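Subject: Re: [automation-buyers] What to budget for a first floor pickup arm?
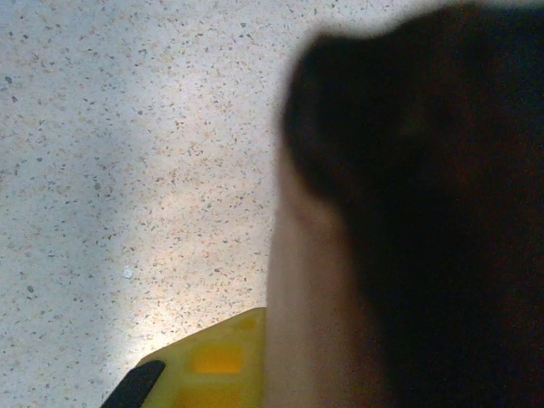
Hi all, and thanks for putting the question to the whole list, because I suspect a few people are sitting on the same spreadsheet right now. We went through this in Kultville last year and I'm already doing the numbers for the next round, due in May, so it's all painfully fresh.

I'll answer in pieces.

> We have a small amount of money for one arm on a mobile base, to pick
> stray items up off the floor and put them back in bins. The vendor quote
> covers the arm, base, gripper and one wrist camera. Is that the whole
> budget or am I being naive?

Not naive, but no, it isn't the whole budget! Our quote from Antal had pretty much the same lines on it, and I took it to my boss as The Number. It was The Number for the box on the pallet. Then came the spare fingertips, the second charger, a stand for the laptop, freight, and a cable that was somehow long enough on paper and too short in the building. By the time we were picking anything up we had spent 17 percent over the quote, and I had to go back upstairs and ask twice. If I could do one thing over I'd have asked once, for more.

So my advice is to put a line in the budget called "everything else" and defend it. You will get asked what's in it. Say fingertips and freight, and look confident.

> Vendor says one camera on the wrist is enough. True?

Sort of. We started with the wrist camera only, and for the last few inches of a grab I wouldn't trade it for anything. But think about what it gets to look at when it's down low. The gripper itself takes up a big piece of the view, it's too close to be sharp, and it can easily cover part of the very thing you want to pick up. You end up working from the bit that sticks out. With a bright yellow plastic piece on a pale floor you can get away with that. With a gray one I'd be a lot less relaxed.

We added a second camera on a mast, and I'd now call that a must-have for floor work. It doesn't have to be fancy. Ours is the cheapest one Faston would sell us with a proper locking connector, and please do pay for the locking connector (ask me how many afternoons we lost to the other kind).

> Our floor is a speckled terrazzo type. Anybody have trouble with that?

Ha, yes, welcome to the club. Speckled floors were in none of the demo videos we got to see before buying. The flecks come in gray and tan and orange and brown, and then there's a real crumb lying among them and the software has to decide whether it's a thing or just floor. Ours had opinions about crumbs. We set a minimum size and told it to leave anything smaller to the vacuum, and that was that. It cost us nothing except a long argument over what the minimum should be.

The lighting was the part that did cost money. One patch can be nearly white and washed out while the floor a short way off is dim and bluish, and the same speckle looks like two different materials. We bought diffusers for the overhead fixtures, 15 of them, and a small dimmable light for the base. I had budgeted zero for lighting. Walk your floor at eight in the morning and again at four in the afternoon before you sign anything, and take the vendor along for one of those if you can get them to come.

> Should we lease for a year first?

We looked at it. Cirari offered us a lease with an option to buy, and on a tight budget I can see why you'd go for it. What put us off was the clause about modifications. We knew we'd want to change the fingertips, and every change needed written approval. If you're happy with stock fingers, lease, why not. If your items are a mixed bag like ours (trays, lids, molded plastic bits with little compartments in them, black strips of who knows what), you're going to be swapping fingers constantly and you'll want to own the thing.

On fingertips: soft pads wear out much faster than I had been told. I now order them in packs of eight, and they're 165 dollars a pack from the place we use, so put that in as a running cost and keep it out of the one-time purchase. Our finance people treat those as two different universes and I expect yours do too. I had them in the wrong universe the first year and it took several emails to get them moved.

> How much staff time should I plan for?

More than the vendor says. I'd plan on one person for half their week through the first couple of months, then a good deal less. Most of that time goes to boring stuff: putting objects down at odd angles, half behind each other, seeing what the gripper does, writing it down, doing it again. It's oddly restful once you get used to it, though your knees won't thank you. Buy a kneeling pad. I'm serious, it's on my list for May.

A few things I'd ask for in writing before the purchase order goes out:

Lead time on spare gripper parts, for the parts and not for the whole gripper. We waited longer for one bracket than we did for the arm.

Whether the wrist camera can be tilted or moved without voiding anything.

Who owns the recordings, and where they get stored. Storage was another zero in my first budget.

A trial on your own floor with your own junk. Send them a box of it. Include the awkward pieces, the ones with recesses and thin edges, because any gripper on earth can pick up a foam cube.

> Last one, is a dark gripper or a light one better? They offer both.

I love that you asked this, since I thought I was the only person who had ever lost sleep over it. Ours has dark parts and pale parts. Over a pale floor the dark edge is easy to tell from everything else, and the pale edge is harder, especially out of focus. If they really offer you the choice and your floor is light, I'd go dark. If anybody on the list has gone the other way I'd like to hear how it went.

I can send you my spreadsheet off-list if you want it, both versions, the one I presented and the one with what we really paid. Column F is a mess, just ignore it. And if you do get a second quote, would you mind telling me what they want for the mast? I'm still missing a decent price on that one for the May request.

Good luck with it!

Kultville shop floor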